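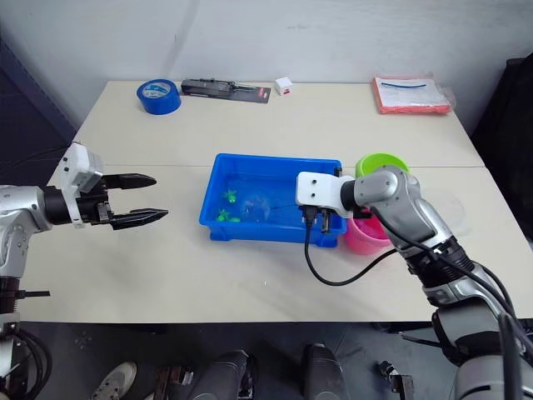
Re: [trekau-playroom] Water table for the toddler room

I've been working on the water play setup for the toddler room and have a few answers to what Mirta asked. The tub is the shallow one, and I'd like to stay with it, because the children can reach the bottom without getting their sleeves in. I have it in the middle of the two tables pushed together, past the seam, with the green bowl and the pink cup by its right end for pouring. Three of the little green toys are in the water, and that seems like enough for a small group. The red folder with the papers and the roll of blue tape are at the back of the table, but they'll need to move to the shelf before any children come in.

Mirta Gallardo wrote:
> Two questions before we put this on the March plan. How much
> water goes in, and where does it get emptied? Last year we used
> the deep bin and it took two of us to carry it to the sink.
> Half of it went down the hallway. I also want to know if we are
> buying more toys or using what we have. Assunta says there is
> a bag of them in the Figueroa cabinet.
>
> Also, who has the key to that cabinet now?
>
> Mirta

On the water: I've been filling the tub with a measuring jug, 900 ml at a time, and stopping at 5 jugs. One person can carry that to the sink if they go slowly. Please don't fill it from the hose. We tried that with the old bin and it was too full before anyone got back to the tap.

On the toys: let's use what we have. I looked through the bag Assunta mentioned. Several in there have holes in the bottom and old water inside, so I put those in the trash. The rest were washed and are drying on the rack in room 251. If you find any more that squirt, please throw them out too.

Tadeo has the cabinet key. He is in until 4:30 most afternoons.

Still to do:

Someone needs to bring two more bath towels for the floor. The ones we have are thin.

The seam between the tables needs covering, or water will run through it onto the floor. I'd like to use the oilcloth from the art room if Graciela Godoy can spare it. It only has to reach a hand's width past the tub on each side.

Empty the tub after each group, wipe it, and stand it on its end. Don't leave it full over lunch.

I can set up the first session and stay for it. After that I'd like one other person to take a turn. Write to me off the list if you can do it.

Graciela Farías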